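About Musdale

Musdale started with a pile of jeans on a bed. Wing-yan Tai had three kids in three sizes, a closet rod that had come off the wall twice, and a habit of keeping anything denim on the grounds that somebody would grow into it. One August she pulled every pair out, spread them across the bedding and went through them one at a time – waist, pockets, hems, knees. It took the whole afternoon and she loved it! The keepers went back folded, the outgrown ones went to a neighbor, and the ones that needed a stitch went into a bag for her old friend Chandrasekhar Chowdary, who owns a better sewing machine than anyone else we know.

That bag turned into a second bag, then a waiting list of cousins and coworkers, and eventually into the small business we run today from two rooms above the hardware store in Ikatstead. We sort, mend, fold and pass along everyday clothes for families all over town, and we teach people to do it themselves at home.

What we do

Most of our work is home visits. You show us the closet, the dresser and the chair where everything lands, and we work through it together. We like to use the bed as our table. It's the biggest flat surface in most homes, it's a good height if you don't want to kneel, and there's a nice bit of pressure in knowing you'll want it back by 9 p.m.

We also run a mending service. Replacement drawstrings are our most common job by a mile, followed by hems, belt loops and snaps. If the elastic in a waistband has gone, we can change that too (bring the pants washed, please, and tell us how they fit when you liked them best).

And then there's denim, which gets its own paragraph because we can't help ourselves. We check every pair the same way, lying flat, legs out to the side, waistband where we can get our hands on it. Pull-on jeans with a gathered waist are some of our favorites to work with. There's so much going on at the top of them – ruffles of elastic, belt loops, cords and straps – and once you've learned how it all fits together you can keep a pair going for years.
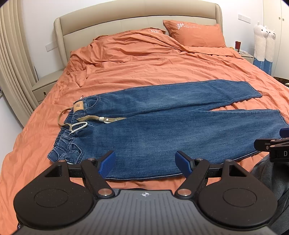 Blue jeans with a gathered elastic waist, laid out sideways on the bed.

How we fold

People ask about this more than anything else, so we may as well put it on the page. Lay the jeans flat and smooth the legs with your palm. Tuck any loose drawstring inside the waistband. Bring one leg over the other with the back pockets facing out, push the little triangle at the crotch seam in so you have a straight edge, and fold from the hem up in thirds. Elastic waists are bulky and won't lie as flat as a regular pair, so put them at the top of the stack or stand them on end in a drawer. Wing-yan is a stander. Chandrasekhar stacks. We've agreed to leave it there.

Who we are

Wing-yan handles home visits and does nearly all of the teaching. Before Musdale she spent years in the stockroom of a department store and she can tell you the inseam of a pair of pants from across a room. Chandrasekhar runs the mending table and keeps our thread drawer, which now holds 44 shades of blue and is still short of the one he wants. Alex is our booking system, named after the very patient friend who set it up for us. If you get a reminder signed "Alex," that's a computer, but replies to it come straight to Wing-yan's phone.

Where the clothes go

Last year we sorted more than 1,000 pieces and mended 600 of them. Roughly 200 pairs of jeans went through the Trevaskis swap shelf, just inside our front door. Take a pair, leave a pair, or only take one if that's what you need this month. Kids' sizes disappear fastest, so if you have some sitting in a drawer we'd be so happy to see them.

Come by

The mending table is open mornings until noon, and you're welcome to come up and watch. Classes are small, six people at most, and everyone brings a basket of their own laundry to practice on. Use the side stairs and ring the bell twice – the sewing machine is loud.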